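Himeo launches cardboard collection bin for plastic bottles in offices and meeting rooms

22/09/2018 - Himeo, a maker of paper and cardboard articles for the workplace, presents a new bin for the collection of empty drink bottles. The product has the name Cilach and it is intended for small offices, training rooms and events, where bottles are often left on the table at the end of the day.

Cilach is a round bin of brown cardboard with a dark rim. Near the top there is an oval hand-hole, so a person can lift the bin and take it to the recycling point of the building. It is delivered in boxes of 20 pieces.

"Many of our customers have a good recycling station, but it is in the basement or behind the kitchen," says Sivaprasad Iyer, product manager at Himeo. "People do not walk there with one bottle. We wanted to offer a bin which is light enough to stand on the table during the cleaning and go back to the floor after."

Before the launch, the bin was used for the month of June in the offices of Hellwig, a translation company with 65 employees. Hellwig placed one bin in each meeting room and asked the staff to put in it only plastic bottles. Paper cups and food packaging continued to go in the normal waste. Following the comments from Hellwig, the base was made stronger.

Himeo recommends to crush the bottles before they are put in the bin. Crumpled bottles take less space, and the bin must be emptied less often. Bottles with some liquid inside should be poured out first, as the cardboard is not made for wet waste. 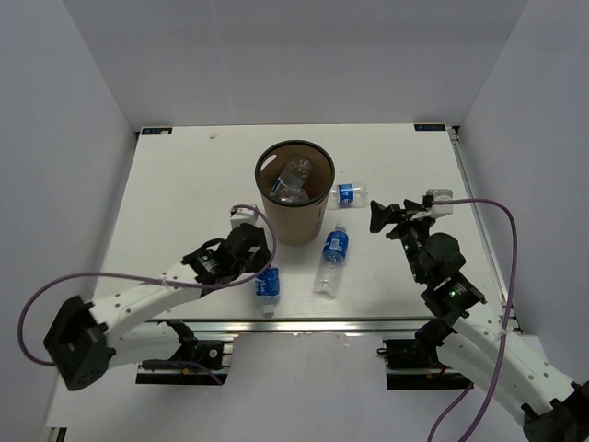 Availability and orders

The first production is 2000 bins. Of these, 800 are already reserved for the distributor Imex, which will supply schools and conference centers. The other bins can be ordered directly from Himeo by companies of any size, with a minimum order of one box.

A printed version with the logo of the customer is in preparation. Himeo will inform about prices and delivery times for this version at a later date. When a bin is worn out, it can be flattened and put with the waste cardboard.

Samples for the press and for purchasing departments are available on request. Please address your request to Sivaprasad Iyer at the Himeo product office.

Contact | Press | Legal notice | © 2018 Himeo. All rights reserved. | Back to top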